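Chapter 9
How Agencies Are Paid

An advertising agency sells time and ideas, and neither is easy to price. A printer can count sheets and a trucking company can count miles. An agency that spends a week on a slogan and then throws it away has done real work, but the client has nothing to show for it. Much of the history of the business can be read as a long argument over who should pay for that week.

Consider a case we will return to throughout the chapter. Previneo, a maker of cold-weather clothing, had worked with a single agency, Harkel, since its first catalog. Harkel was paid by commission. It bought magazine pages and television time on Previneo's behalf, and it kept a fixed share of what was spent. The two sides rarely talked about money. When the budget rose, so did Harkel's income, and when the budget fell, Harkel put fewer people on the account.

The arrangement began to strain when Previneo moved most of its spending online. Agata Pace, the company's marketing director, noticed that her team was asking for many more pieces of work than before, most of them small. A winter campaign that once needed 2 television spots and a handful of print pages now called for 75 separate ads, each cut to a different length or shape. The media cost less. The work took longer. Under the old commission, Harkel was losing money on its oldest client.

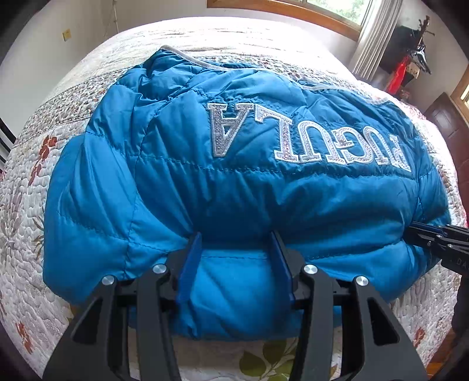

Harkel asked to be paid a monthly fee based on staff hours. Pace did not object to the idea, but she wanted to know what the hours would buy. Her finance manager, Arnel Dimaculangan, pointed out that a fee of this kind rewards slow work in the same way that a commission rewards heavy spending. He proposed a lower base fee with a bonus tied to sales. Harkel's managing partner, Ronaldo Tagle, replied that sales depended on the weather, the price of the goods, and the number of stores that carried them, and that his agency controlled none of these.

Both men had a point, and the disagreement is a common one. Every method of payment shifts risk from one side to the other. With a commission, the agency carries the risk that the client will cut its budget. With an hourly fee, the client carries the risk that the work will run long. With payment by results, the agency takes on some of the risk of the client's whole business, and it will usually want a higher possible reward in return.

The talks lasted almost 9 weeks. During that time Previneo also met with Dratow, a smaller firm that charged a set price for each finished piece. Its price list was clear and easy to compare with others. Planning and research were billed separately, however, and Pace had been used to getting both from Harkel without seeing them on an invoice. Once they were added in, the gap between the two offers was small.

Previneo stayed with Harkel. The final contract combined a base fee, a price list for routine online work, and a modest bonus judged on brand surveys. It was to be reviewed each October, before the main selling season.

The sections that follow take up each method in turn. Section 9.1 covers the commission system and the reasons it lasted as long as it did. Section 9.2 covers fees, including how agencies calculate an hourly rate and what counts as overhead. Section 9.3 deals with payment by results, and Section 9.4 with mixed contracts like the one described here.

Terms to know: commission, retainer, overhead, scope of work, payment by results, agency of record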